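Starting Over in Sellico (Again)

October 15, 2024

So I deleted my save. Thirty-five hours, gone, and I feel great about it! If you read my post back in July you'll know I was stuck in the marshes with a mage I'd built all wrong, no money, and a horse that kept getting eaten. I kept telling myself I'd push through. I did not push through.

The new character is a ranger, which I always said was the boring pick in Dretus games. Well, I take it back. You start with a decent bow and a lockpick, and those two things open up so much of the early map that I found a whole fishing village I'd walked straight past last time (it's behind the mill, go left at the broken cart). There's a woman there who'll trade you boots for eels. I've got a lot of eels now.

I also finally went to Catterall before doing the main quest, like everybody in the comments told me to. You were right, okay? The guild there gives you the second companion slot way early, and the fights on the north road went from miserable to kind of fun. I'm level 9 and I've only died to wolves. 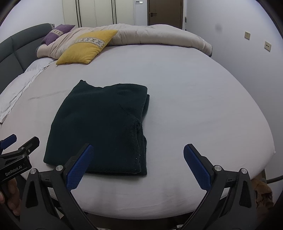

My one big complaint is still the inventory. Why can't I sort by weight? I spend half of every evening dropping candlesticks on the floor so I can run again, and then I forget which floor. The last patch was supposed to help and all I can see is that the icons got smaller. If there's a mod for this on PC, please tell me, I'm begging.

Oh, and the trading. I sold my spare daggers to the guy by the gate and then saw him selling them back for 2 gold less than I'd asked for. How does he make any money?

A couple of you asked if I'm still doing the Retell playthrough. Yes, I'm on chapter 2 and the puzzle with the bells has me beat. I've written the notes down on paper and everything. I'll go back to it once I'm done with the ranger, or once I get sick of eels.

Next up is the lighthouse, I think. Don't tell me what's in it. If you have tips for the wolves, though, leave those in the comments, I'll take anything.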